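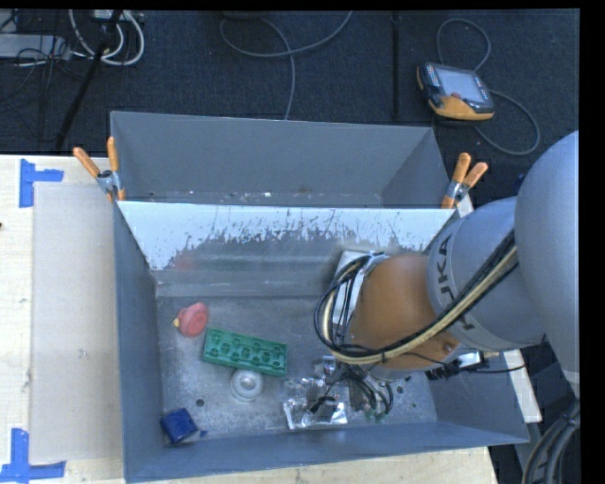
Bundlow Home Design has revised its catalogue of small house plans for September. The three-bedroom range now runs to 64 layouts, each with a furnished floor plan and a dimensioned drawing. Storage received the closest attention in this round. A single deep cupboard can be split into a narrow rear section and a wider front one, and several of the new laundries follow that arrangement.

2 replies · 11 shares

The Wistwood plan is the smallest in the range. Its hallway has been shortened and the linen cupboard moved beside the bathroom. Bedrooms two and three share a wall of built-in wardrobes, 600 mm deep, with doors opening to either side.

Reply · Share · Print

The Chisholm plan is intended for corner blocks. The garage may be entered from either street, and the kitchen faces the rear yard. Purchasers should confirm setback requirements with their local council before ordering working drawings.

Mirrored versions of both plans are available on request at no additional charge. Changes to load-bearing walls are quoted separately by our drafting manager, Anneliese Lindemann, and must be submitted in writing with a marked-up copy of the plan.

11 shares · E-mail this post

Plans withdrawn from the previous catalogue will remain available to existing licence holders. Enquiries concerning older drawings should be directed to Ziad Bataineh in the records office, quoting the plan name and the licence number printed on the title sheet.

Home · Plans · Small Houses · Contact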